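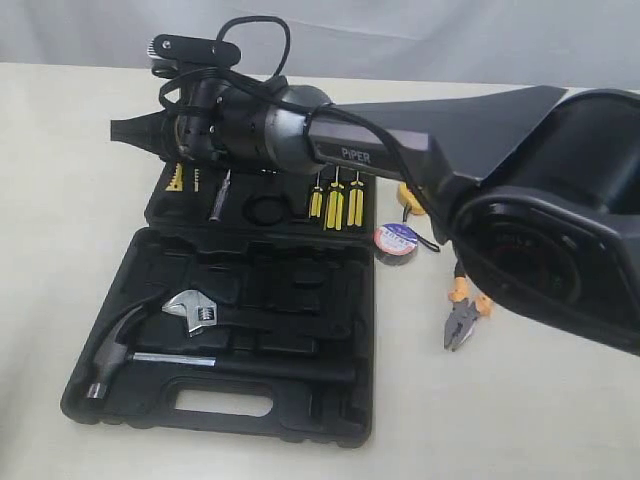 Chapter 3
Airworthiness Records and the Small Manufacturer

Print this chapter | E-mail this chapter
March, by the course author

An aircraft type is identified in the record by its type certificate. The certificate names the holder, the model designations it covers, and the design data to which each model must conform. Company names painted on the fuselage or used in advertising have no standing in the record and often differ from the holder's name.

This chapter deals with what happens to the certificate when a manufacturer is sold, divided or closed. Chapter 2 treated the original application. The present material assumes that the certificate has been issued and that at least one aircraft has been delivered.

3.1 Transfer of the holder's interest

A type certificate can be sold separately from the factory, the tooling and the spare parts. The Keltness case, used throughout the chapter, shows the usual difficulty. Keltness built a two-seat trainer at Rerstead and later sold the certificate to Peixoto. The jigs stayed at Rerstead and were scrapped. Peixoto held the drawings and could answer questions from owners, but it could not build a replacement wing spar until new jigs had been made and inspected.

Serial numbers call for care. Keltness ended its run at 200. Peixoto began at 2000 to keep the two series apart, and a gap of this kind should not be read as lost production.

3.2 Dormant certificates

A certificate does not lapse when production stops. Aircraft already built may continue to fly, provided they are maintained to the approved data. Where the holder cannot be traced, owners must obtain approval for each repair on its own merits. The Flaltham floatplane, discussed in section 3.3, is in this position.

Last updated: March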